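Retail Basics, Unit 4: Shelf Placement
Handout, Elif Naz Akyol

Eye-level shelves sell first. Put new lines there for two weeks, then review.
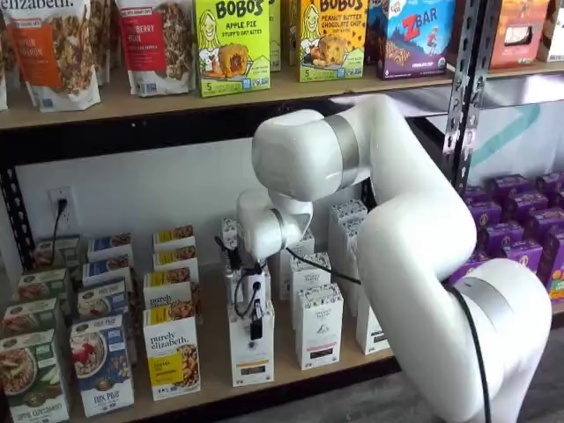

Slow sellers go low. Upright packs still read well down there - the white box on the lower shelf stands that way. Breakfast foods and snacks can share a unit.

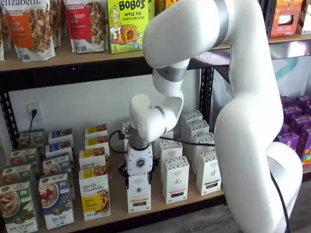
Group by use before brand. Tea sits well with breakfast, as the Organic India boxes do on the lower shelf.

For June: read the Neddale case, pages 58 to 100.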